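Work & Trade > Interviews > Shop floor

Last updated: November 9, 2020

"Ask me who is going to fix it"

The firm of Pelladov packs small parts for other people: hinges, door furniture, plastic trays of fittings that end up in flat-pack boxes. It has been in Cudonville longer than the ring road. In October it began trying out robot arms for the job of lifting parts out of trays and setting them down in order, and the staff were told at a meeting that this would "take the strain out" of the work.

I have heard that phrase at a good many firms. I went to see Abbas Ebrahimi, who has packed at Pelladov for nine years and is now one of two people moved across to look after the arms, and asked him whose strain was meant.

"Mine, they said. My wrists, my back. And I'll be fair, my wrists are better. I don't pick any more. But I used to finish at the end of a shift and forget the place. Now I go home thinking about a screw."

He talks slowly and keeps stopping to correct himself. The screw, he explained, was one of the little ones that hold a joint together. It works loose, the arm starts to land a few millimetres out, and the parts go down crooked. Somebody has to notice. The arm won't.

"They sold it as a thing that does the picking," he said. "It does some picking. Then it wants something. It wants a bolt doing up, it wants its cable moved, it wants telling where the tray is because the tray got knocked. I had a nephew like that."

I asked how much training he had been given.

"Two afternoons and a folder. The folder is 244 pages. I have read perhaps 30 of them properly, and I'm the one people come to."

Has his pay gone up?

"My title has gone up."

The supplier, Womelard, sends someone over when things are bad, but there is a wait, and in the meantime the orders still have to leave the building. So the old benches have been kept along the back wall, and when an arm is out of use the packers go back to them and do it by hand. Ebrahimi says the firm writes those hours down as "support". I asked him twice whether I had understood that, and I had. The hours people spend doing the robot's job are not counted as people doing the job.

This matters, because the case for buying more of the arms rests on the hours saved. The plan, as staff have been told it, is for every bench on the small parts side to have one by the end of next year. Management did give me a figure for the trial so far, more than 200 hours saved. They could not tell me whether "support" had been taken off it. I was told it was "a good question", and I have had no answer since.

Ebrahimi is not against the machines, and was cross with me when I put it that way. He likes taking them to bits. He was the sort of boy who opened radios. What he minds is the way that part of it is talked about, or left out.

"When they bring visitors round, the arm is always moving. They wait till it's moving. I'd show them it lying down. Show them one of us with both hands on it, no gloves, because you can't feel the small stuff in gloves. That's the job now. It's a garage job. It's a decent job, if they would call it that and pay it like that." 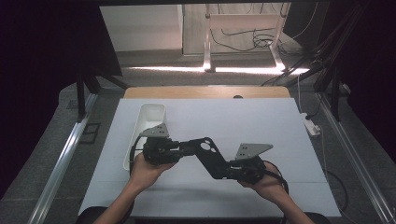 Behrouz Ghorbani takes the opposite line, and told me over the phone that hand work of this kind belongs to the early months of any trial and will shrink as the arms are improved. He thinks people grumble about a new machine and then grumble when it is taken away. He also said, when pressed, that he could not put a date on when it would shrink.

I read this back to Ebrahimi, who shrugged.

"He may be right. I hope he is. Then what do I do? I've stopped packing. If it never breaks, they don't need me to mend it. If it always breaks, they shouldn't have bought it. I need it to break a medium amount."

There were fourteen packers on his side when the trial was announced and there are eleven now. No one has been sacked. People left and their places were not filled, and the firm says this has nothing to do with the arms. Ebrahimi doesn't argue with that, but he notices that the three who went were the quickest, and that quick hands used to be worth something when you asked for a better shift.

"A new girl started and she asked me how to pack fast. I didn't know what to tell her. I showed her anyway. You hold the tray with this hand, you don't look at it. She was good, she had it in a morning."

She is on a short contract. He has asked whether she can have the second folder, and is waiting to hear.

Comments

Ranjbar
We had the same with "support" hours, only ours were called "cover". Ask to see the sheet. They went quiet when we asked.

millside_pat
Bit one-sided? My shoulder was wrecked by 40 on hand packing and I would have kissed a robot.

T. Oakes
Two afternoons of training is one more than I got.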